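Treasure hunt for mixed ages: how do you write clues that work for everyone?

Posted in Games and Puzzles by pennywhistle_jo

Hello all! I've somehow landed the job of writing the treasure hunt for our family get-together in November and I'm thrilled and slightly panicking. It'll be on the Sunday afternoon, at my aunt's house in Velterberg, so we have the whole downstairs plus a long thin garden if it stays dry. The youngest can only just read and the oldest does the cryptic crossword every morning. I've planned 13 clues. Last year my cousin did rhymes for the whole thing and the small ones had wandered off by the third clue, poor things. How do I keep the little ones and the clever clogs both happy? Do I write two hunts? And how long should it take?

Trevor Bouchard

Oh, you're going to have such fun with this! I've been writing hunts for our street for years and I still look forward to it.

Write one hunt, but give each clue two halves. The first half is for the youngest: a drawing, or a photo of part of the hiding place taken very close up (the corner of a doormat is brilliant, they go wild for it). The second half is for the crossword people, and it tells them where exactly to look once they're in the right room. Neither lot can get there without the other, and you'll see a grandad crouched on the floor asking a five-year-old for help, which is worth all the cutting and sticking.

I'd drop to 9 clues. Thirteen is a lot if any of them are hard, and you want to stop while people are still asking for more. Allow an hour, including the inevitable argument.

Vary the type of clue as much as you can. Mirror writing, a message in lemon juice, a jigsaw cut out of a postcard, a number code. My favourite was a padlock set to 2291, where each digit had to be found somewhere in the house: two candlesticks, two umbrellas in the stand, nine stairs, one clock. Do go round and check nobody has moved an umbrella!

Work backwards from the treasure when you hide things. Put the last clue out first and keep a list in your pocket with every location on it. I once forgot where I'd put number six and we found it at Easter.

For a wet afternoon, swap any garden clues for cupboards. Airing cupboards are marvellous.

marrowfat

Number each envelope on the outside. If a toddler finds clue 8 early they can hand it over and the hunt isn't ruined.

Also don't hide anything in the oven.

Lindy from Morin

Agree with Trevor on the two halves, I'm stealing that! One thing to add is to get someone who hasn't seen the clues to try two or three of them beforehand. I thought mine were dead easy and my sister stared at the first one for ten minutes. And share the treasure out in separate bags with names on, you'll thank yourself later.

Good luck Jo, please come back and tell us how it went!

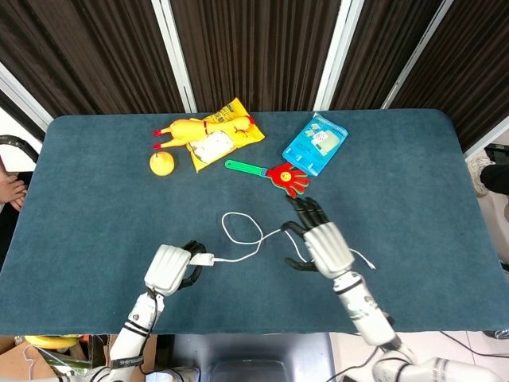
Husivach Games and Puzzles Club

Club members look after this section of the help pages. New replies are welcome, and you can join the club from your profile page.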